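Sweeping a Marble Floor Without Losing Your Temper

by Hajnalka Tóth, Fasovdale

Marble is lovely until you sweep it. Every crumb hides in the veining, and the shine from the doorway shows you the ones you missed as soon as you sit down. I have swept this stuff for 59 months and have opinions.

Start by getting a bucket into the middle of the room. Walking each panful to the kitchen is how half of it ends up back on the floor. Bags go up on the sofa, where the straps can't drag through anything. 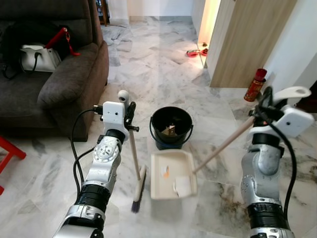

Pick your broom by the handle

Check the top end before you look at the bristles. A hole up there means it can hang on a nail, and a broom stored standing on its bristles will soon sweep like a bent toothbrush.
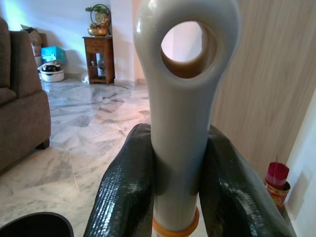

A hole near the top, an orange ring lower down.

Big things first. Caps, little bottles and anything pen-shaped will roll off ahead of the bristles and go live under the couch. Herd them into one group, then pick out whatever you want to keep. My sister-in-law Anikó Csonka skips this and has bought 2 replacement lip balms since October.

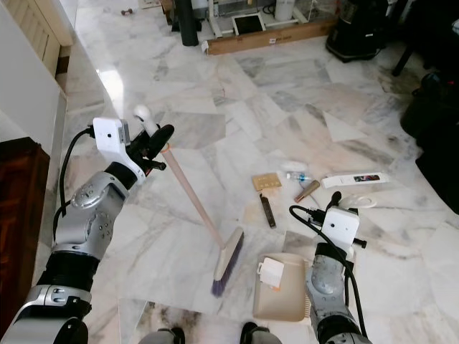 Small stuff gathered near the dustpan.

Short strokes toward the pan, then back it up an inch and go again for the dust line. Empty it before it's full.

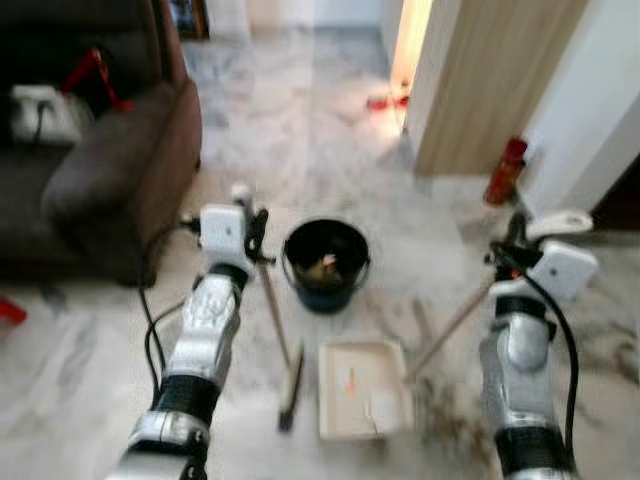
Pan down, bucket close by, grit still to get on the right.

Slippers last. Shake them outside.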